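## 4. Findings: the welcome folder as a working document

We came to the welcome folder almost by accident. Our interview guide gave it a single prompt, near the end, after the long block on pricing and changeover days. By the second week in Urkau we had moved it to the front, because hosts lit up when it was mentioned and we learned more from those few pages than from anything else we asked about. This section draws on 30 interviews with owners of small self-catering rentals (one or two units, owner living on the property or within walking distance) in Urkau and Grarnham, and on the 16 folders that owners allowed us to copy in full. Hosts chose whether to be named; Leonilde Bragança and Rhona Geddes both preferred to be.

### 4.1 Folders grow by complaint and by kindness

Only a few folders had been written in one go. Most began as a sheet taped inside a kitchen cabinet, with the wifi code and trash days, and then picked up pages over several seasons. We found it a real pleasure to read them as layered texts. You can often date a page by its font. In one Urkau folder the heating instructions appear three times: once typed, once by hand in the margin of the typed version, and once as a full new page that contradicts the first on which way to turn the dial.

Owners described two kinds of trigger for a new page. The first was a problem, such as a tripped breaker at 11 p.m. or a septic tank treated like a city sewer. The second was a good question. Bragança, who rents out the ground floor of a former mill, told us that her favorite page exists because a guest asked where the stream went after it passed the house:

> "I didn't know! I'd lived there all that time. So I walked it, and I wrote down the walk, and now people go every morning with their coffee. It's the page that gets the most thumbprints."

Pages of the second kind were shorter, warmer in tone and much more likely to be mentioned in guest reviews. Pages of the first kind tended to use capital letters. Earlier work on rules in rented homes has mostly looked at the capital letters, and we think the field has missed something by stopping there.

### 4.2 Talking to guests who share a wall

Where the owner lived in the same building, the folder also had to settle a delicate matter: how close is too close? Hosts in converted farm buildings put a lot of thought into this. Some gave exact hours for knocking. Others drew a little map with the shared yard shaded in pencil. Geddes, whose own apartment is above her rental, rewrote her opening page 8 times before she was happy with it, and she kept every draft (we are so grateful that she did). The early drafts apologize for her presence. The later ones treat it as something useful, with a line on which window to look for if a guest needs help after dark.

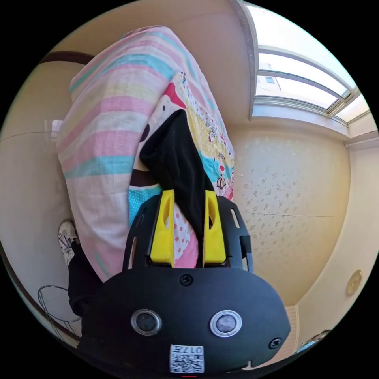
*Figure 2. Folded patchwork quilt in mixed prints, with a dark fabric item.*

The change in tone across the Geddes drafts matches a wider pattern. Owners in their first season wrote as though they were hidden staff. Owners with more years behind them wrote as neighbors. They named themselves, said when they were likely to be in the garden, and gave permission in plain words: use the herbs, borrow the boots, move the chairs. Permission turned out to be the hardest thing for guests to guess. Several hosts had only learned this from a comment left at departure, when someone said they would have loved to sit under the trees but had not been sure it was allowed.

There was one clear split between the two places. In Urkau, where most rentals are reached by a lane and the nearest store is a drive away, folders gave much more space to food - where to buy bread, which farm sells eggs, what is in the pantry and free to use. In Grarnham, with shops close by, the same space went to parking. We had expected the Grarnham folders to be thinner as a result. They were not, and parking brought out some very lively prose.

### 4.3 Paper, screens and the kitchen table

All but 2 of the owners we interviewed kept a paper folder, including those who also sent the same material to guests by phone. We asked why they went to the trouble of both. The common answer was that the phone version gets read by whoever made the booking, and the paper one gets read by everyone else: the father-in-law who is up first, the friend who joins on the second night, the child looking for the name of the cat. A folder on the kitchen table is shared in a way that a message is not.

Paper has costs. Out-of-date pages stay in, and owners with a separate cleaner did not always hear when a page had gone missing. Three of the copied folders still listed a restaurant that the owner knew had closed. When we pointed this out, the usual response was a groan and a promise, though one Grarnham host defended the entry with great spirit on the grounds that the view from its parking lot was still worth the trip.

We also noticed how few owners had ever seen another owner's folder. At a feedback evening in Urkau in April we laid out copies, with permission, and the room went quiet for a good twenty minutes while people read. Pages were photographed, swapped and argued over. The stream walk was especially admired. Two hosts who rent out barns on the same lane found that they had been giving guests different directions to the same footpath, and that one set led through a locked gate.

### 4.4 Limits of the material

Our sample leans toward owners who like talking about their rentals, and those who lent us a folder were probably proud of it. We have guests' voices only second-hand, through reviews and through what hosts remembered. Morrison's suggestion that guests read for reassurance first and for facts later fits what we heard, but we cannot test it here. A follow-up with guests during their stay, folder in hand, would be the obvious next step, and several of the Urkau hosts have already offered to take part.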